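Handis Hand-Held Gripper — Builder's Guide
Section 6: Fitting the Grip Pad, Setting the Finger, and First Checks
Last updated: May
Filed under: Guides > Home & Shared Workshop Builds > Handis

If you have come straight from Section 5, your housing is closed, the handle is on, and you have a tool that looks nearly finished but can't pick anything up yet. We are fond of this part of the build. It is slow, fiddly work with small pieces, and it goes best with a cup of something nearby and no particular place to be. Most people get through it in an evening. If you are sharing a bench at Albridge or a place like it, please book a spot where you can leave the tool clamped overnight, as there is a waiting period in the middle that can't be hurried.

What you need for this section

- The assembled housing from Section 5, battery out
- The rubber grip pad (bag C in the kit)
- The finger piece and its pivot pin (bag D)
- Four short screws and two spares, also in bag D
- The small hex driver
- A soft brush, a lint-free cloth and a little plain soapy water
- A strip of thin card, such as the side of a cereal box
- The Mema controller board, already seated, with its ribbon cable tucked to the left of the handle

CAUTION: Take the battery out before you start and keep it off the bench. The finger motor is small but it closes with more force than you'd expect from its size, and it will close on whatever is in the way when the board wakes up.

6.1 Preparing the seat

1. Hold the housing with the handle toward you and look into the opening where the pad will go. Brush out any plastic dust left from trimming.

2. Run a fingertip along the inner edge of the opening. You are feeling for burrs, and there are nearly always one or two near the corners. Shave them down with a sharp blade, working away from yourself and away from the pad, which should still be in its bag.

3. Check that the ribbon cable isn't lying across the seat. It likes to wander there when the two halves of the shell are brought together. If you find it in the way, ease it back to the left with the blunt end of a pencil.

NOTE: If you printed your own shell from the Wattanapong files, the opening may come out a touch tight. Sand it a little at a time and keep trying the pad. It's much easier to take off another pass than to put one back, and a pad that has to be forced in will never sit flat afterward.

6.2 Fitting the pad

4. Wash the pad in soapy water, rinse it, and let it dry completely. There is a release powder on it from the mold, and objects will slide straight out of the grip if you leave it on.

5. Find the wide end and the narrow end. The pad is shaped like a scoop, and the ribs get closer together as it narrows. The wide end faces outward, toward whatever you mean to pick up.

6. Press the narrow end in first, then work outward along both sides with your thumbs. You should feel the lip drop into its groove as you go. Don't use a screwdriver to help it along, tempting as that is. Rubber that has been nicked at the edge will tear there eventually, usually at the least convenient time.

7. Once the pad is in, go around it again with your thumb. The rim should stand the same height all the way around. If one side is proud, lift that side out and try again; pushing harder won't cure it.

8. Clamp the pad lightly between two pieces of scrap wood with cloth on the faces, and leave it overnight. This lets the rubber relax into the groove. People skip this step, and then write to us on Monday to say that the rim has popped up.

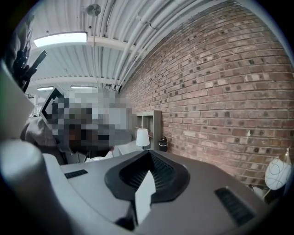
The finger goes in next, and most of the questions we get are about how it should sit. It is hard to judge with the tool lying flat on the bench, so hold it up in front of you under a good light and look at it from the pad side. The white finger should come up out of the middle of the black pad, at an angle, with its tip pointing away from the narrow end. The contrast between the two is a great help here, as any lean to one side is easy to spot against the ribs. While you have the tool up, take a moment over the two slotted grilles in the gray shell as well, the small narrow one and the larger one set on a diagonal. Both must be open and clean, and a stray curl of plastic or a crumb of rubber in the slots is best brushed out now, before the motor has had a chance to pull it inside.

6.3 Setting the finger

9. Slide the finger down into the center of the pad until its foot meets the motor coupling. It only goes on one way. If it stops short, turn the coupling a little with the hex driver and try again.

10. Put the pivot pin through from the side. It should go in with finger pressure and perhaps a gentle tap — if you are reaching for a hammer, the holes aren't lined up.

11. Fit two of the short screws and turn them until they just touch. Leave them there for the moment.

12. Slip your strip of card down between the finger and the ribs on one side, then on the other. It should pass with the same light drag on both. If it catches, nudge the foot of the finger toward the free side and try once more. You may go back and forth a few times, and that's quite normal. We still do it ourselves, and we have built more of these than we care to remember.

13. When the drag feels even, tighten the two screws in turn, a little on each, and fit the other two. Check with the card again, as tightening can pull the finger over slightly.

CAUTION: Stop turning when the screws are snug. They go into plastic, and a stripped hole means opening the housing and starting again from Section 5. The spares in the bag are for lost screws and won't rescue a stripped hole.

6.4 Moving it by hand

14. With the battery still out, move the finger gently through its travel. It should feel smooth, with a soft, steady resistance from the gearing. Grittiness usually means dust in the pivot, and one good brushing generally sorts it out.

15. Listen as you move it. A faint whir is fine. A click at the same point each time is not, and nearly always comes from the ribbon cable being brushed by the coupling. Take a look at the left side before going any further.

6.5 First power-up

16. Set the tool down with the pad facing away from you and clear the space in front of it. Remember sleeves, hair, hood cords and the lint-free cloth.

17. Put the battery in and switch on. The finger will make one slow movement to its open position and stop. The Mema board is finding its end point, and it should be left alone while it does so.

18. Connect the tool to your computer and open the set-up page. Look for the line marked OPEN POSITION. The factory value is 1750, and on most builds that needs no change at all.

19. If the finger rests too far open, lower the value in steps of 20. If it doesn't open far enough, raise it by the same amount. Save after each change and let the finger settle before you judge it. Going in bigger jumps feels quicker but tends to send you past the right spot and back again several times.

20. Once you're happy, write the final value on a bit of tape and stick it inside the battery door. Should you ever have to replace the board, you will be very glad of that bit of tape.

NOTE: The set-up page may show code 37 the first time you connect. This only means that no grip limit has been saved yet. It clears itself when you finish step 22, and you can carry on as normal in the meantime.

6.6 First grips

21. Choose something soft and light to begin with. A rolled-up sock is ideal, and so is a kitchen sponge. Close the finger on it slowly with the trigger and watch how it meets the object. You want it to draw the sponge down into the ribs, without pushing it off to one side.

22. Squeeze until the sponge is held firmly but not flattened, then press SAVE LIMIT on the set-up page. The tool won't close any harder than this until you change the setting.

23. Move on to firmer things: a wooden spoon, an empty plastic bottle, a paperback. Pick each one up and turn the tool over in your hand — gently at first, and over something soft. If an object slips, check that the pad is clean before you raise the limit. A trace of mold powder is a far more common cause than a weak grip.

24. Save glass, crockery and anything you're attached to for another day, when you have a feel for the trigger.

If something isn't right

The pad lifts at one corner: take it out, check the groove for a burr, refit it and clamp it overnight again.

The finger rubs on one side only: loosen all four screws and repeat from step 12. Trying to correct it with just one screw will twist the foot.

The finger doesn't move at power-up: take the battery out and check that the ribbon cable is fully seated at both ends. If it is, go back to the wiring checks in Section 4.

The housing gets warm in use: a little warmth near the handle is normal after a long session. If it becomes uncomfortable to hold, switch off, let it cool and look at both grilles. Watch where your own hand goes too, as it's easy to rest a palm over the larger one without noticing.

The trigger feels fine but the grip is late: this is a setting on the Mema board and has nothing to do with the pad or finger. It is covered in Section 7, along with mounting the camera and tidying up the last of the cables.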